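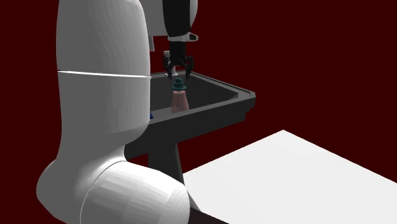 White robot arm on a maroon background (computer render).

Colour corner: living with dark red

Right, quick one this month as the autumn sampling is eating all my time and the printer wants copy by tonight.

Maroon. Oxblood, claret, wine, whatever your paint chart calls it. More letters on this than anything since the great beige argument, and most of them say the same thing - love it in the tin, scared of it on the wall. Fair enough. I painted our back bedroom in it last January and went off it for a fortnight. Then came round again. So, notes, in no order.

Undercoat first. Please. Dark reds are thin stuff, lots of pigment but you see straight through them, and over white you will be there till Christmas. A mid grey undercoat does it. Not pink, whatever your brother in law says. I used the Cotero grey primer on three walls and ran out, did the last with leftover white, and that wall took two coats more than the others and still looks a bit raw by the window.

Coats. Allow for 3 and buy for 4. Leave it overnight between each even if the tin says you can go again after lunch. Red stays soft for ages. I leant a ladder on mine on the second day and the mark is still there behind the wardrobe.

Matt or sheen? Matt looks best by a mile, deep and velvety, but every elbow shows. Hallways and stairs, go for an eggshell or one of the scrubbable matts. Odomia do a decent one, their darkest red is called Galanis and it's a touch browner than the card, which I liked and my neighbour didn't. Get a sample pot. Paint it on lining paper, two coats, and move it about the room for a few days. Morning, evening, lamp on, lamp off. North facing rooms pull it towards purple, and cool white bulbs make it worse. Warm bulbs and it goes back to being red.

Ceiling. Readers are split. I took the colour up over the picture rail and stopped there, ceiling in off white. If the room is low I'd go the whole way and paint the lot, skirtings and door as well, you stop noticing where the edges are. Brilliant white next to dark red is very hard on the eye - stark, every wobble in your cutting in on show. A creamy or slightly grey white is kinder. Same with woodwork. Same with radiators, come to that.

What to put with it: brass, old pine, mustard, dusty pink if you're brave, olive green. Navy no, for me, goes gloomy. Pale furniture stands out a lot, so one or two peices and leave it. Plants look wonderful against it, even my sad ones.

Cost, since two of you asked. My room came to £89 with the primer, a new roller sleeve and the masking tape. Don't skimp on the sleeve. Cheap ones shed and you will be picking fluff out of claret emulsion with tweezers. Short pile, wash it before you use it, wrap it in a carrier bag between coats. Ask me how I know.

Touching up - write the batch number down somewhere and keep a jam jar of the paint, lid on tight, upside down. Reds fade in sun and a fresh patch shows like a plaster on a knee. Better to do the whole wall corner to corner if it's in a bright spot. Scuffs usually come off with a damp cloth, dab dont rub, rubbing gives you a shiny bit.

Going the other way and trying to get rid of it? Stain block. Two coats of ordinary white over maroon and you get a nice shade of sticking plaster. Sand the shine off first, wipe down, block, then paint as normal. The letter about the dining room in Valter Road took 72 hours start to finish, sleep included, and she says never again.

Sample cards in dark reds are in the box by the door at the next meeting, help yourselves but put them back in order please, last time it took me all evening. Any photos of finished rooms to me by 1st October for the winter issue. Before and after if you've got them, names on the back.

Next time: grouting, and why mine fell out.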